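Denesov Household Goods Reuse Project
Progress report to the Sondau Fund, July 2022

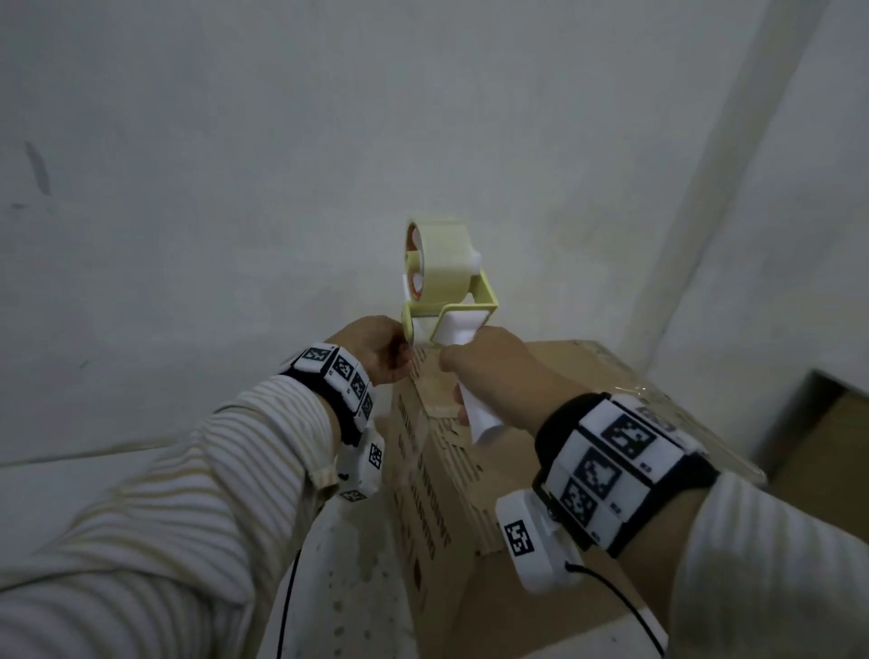 Taping a carton with the handheld dispenser.

Summary

The grant pays for collecting, sorting and packing donated kitchen and household goods for families moving into their first unfurnished home. Our target for the grant period is 2,000 packed cartons. At the close of this reporting period we had packed 1,756. We expect to reach the target before the final report in December.

Packing

Each carton holds one kind of goods, with the contents written on two sides. Plates and bowls are wrapped one by one and stood on edge. Pots go in the bottom of their own cartons with towels between them. We stopped mixing glassware with cutlery after the first month, and breakage reports from the receiving homes have dropped to one or two a month.

Sealing took longer to get right. The cartons we used at the start were closed by hand with tape torn from the roll, and a number of them opened on the stairs at delivery. We now use handheld dispensers and clear packing tape. The top seam gets one full strip, pressed down at the end before the dispenser is pulled along. Heavy cartons get a second strip across the bottom. Tape still wrinkles or lifts on reused cardboard, mostly where an old label has been pulled off, and those cartons are taped again before they are stacked.

Supplies

Flat cartons come from Nukent in two sizes. The larger size was out of stock for 16 days in the spring, and we packed bedding in bags for that time. Tokgöz has agreed to hold its tape price through December. Spending on cartons is under budget — reused ones cover part of the need — and spending on tape is slightly over.

Deliveries

Goods went out on 17 delivery runs this period. Two were put off for van repairs and made up later.

Next period

— Finish the remaining cartons, with bedding first
— Replace two worn dispensers
— Move the stacked cartons off the floor and onto pallets before the wet season

We ask the Fund to approve moving the unspent carton money to the tape and pallet lines. A revised budget is attached.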